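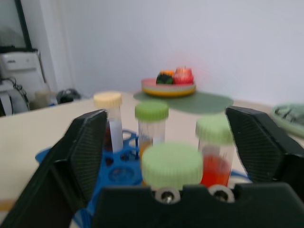
Benchtop automation > Kits and reviews > Rutitum two-arm kit, worth 2,359?

fungping_yu
Started this in September and kept putting it off. We've had the Rutitum tube handling kit on trial from Gronska for 13 days. Price as quoted is 2,359 a month for both arms, the grippers, the wrist cameras and something called "onboarding," which was a PDF.

The good: it picks capped tubes out of a rack all afternoon and never asks about lunch. The pads grip well on plastic. Teaching it a new rack took me one morning.

The less good: anything lying on its side. The brochure says "handles tubes in any orientation." I suppose it does handle them, in the sense that a cat handles a glass of water.

vbraganca
Which software version? The loose tube routine got rewritten in 7. Before that it was decorative.

fungping_yu
7, fresh install. It gets the fingers down to the table fine. Then it thinks. I've made coffee during the thinking.

kuruc_m
Going to disagree with the whole premise. Why are your tubes lying down? Racks exist. We run the same kit at Nestcombe, upright tubes only, and I have no complaints worth typing.

fungping_yu
Because the sales page says I can! If I wanted to tidy up before the robot arrives I'd hire a cleaner and be nice to the robot.

Anyway, this is the setup. Two in front of the rack, one of them with no cap, four standing. I'd take the capped one first.

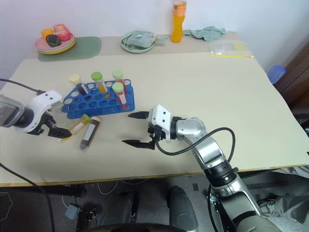
Přemysl Baláž: Have you set the approach height separately for each arm? Ours shipped with one value copied to both, and the left one hesitated over everything until I changed it. Page 2 of the calibration menu, under a heading that has nothing to do with height.

fungping_yu
I have not. Will look.

kuruc_m
So it's a settings problem and the kit is fine.

vbraganca
A kit that ships with the wrong setting is not fine, it's homework. For that money Kollár will come out and do the calibration for you.

kuruc_m
Kollár will come out in spring.

fungping_yu
Found the menu. It's under "Appearance." Changing the left arm now, will post when it's done thinking.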